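Budgeting for a second gripper cell

Posted 8/7/20

I have been putting off the equipment plan for the small cell since March, and the delay has cost me one price increase already. These are my working notes. Prices are in dollars, before tax and shipping.

The arm stays. It has years left in it and I don't want to requalify a new one. The money goes into the end of the arm: fingers, wrist camera, mounting hardware, cable and spares.

Fingers first. Clamero sells a serrated pair for $113. Prolwood has a flat pair with replaceable pads for $274. I priced both over 24 months. The Prolwood pads are a consumable and they are quoted separately, so the real gap is wider than the list prices suggest. The serrated jaws hold ribbed plastic well enough for my purposes and they have no pads to wear out. I am ordering two Clamero pairs and keeping one on the shelf.

The camera line is $600, including the bracket and a spare cable. Ibrahim Ogundipe argued for a cheaper module with a separate lens. I ran the numbers his way and the saving disappears once you pay someone to make the bracket. If you have a mill and free evenings, his version wins.

Fasteners are a line item this time. Last year I filed them under miscellaneous and went over. Socket-head screws, thread locker, and a proper set of keys that stays with the cell.

Test objects cost next to nothing, but they belong in the plan too. I want one tall clear thing, one short round thing, and duplicates of each, so a crushed one doesn't stop the work.

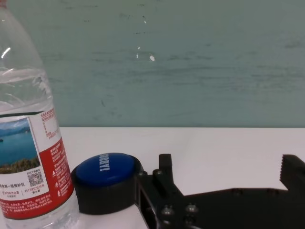 Water bottle, blue push button and the gripper at the table.

Still open: Balogun has not sent a quote for the cable carrier, and Sareo wants a minimum order I can't justify alone. Chukwuemeka Amadi may split it with me. If he does, the carrier moves into this year's budget. Otherwise it waits, and I keep using cable ties.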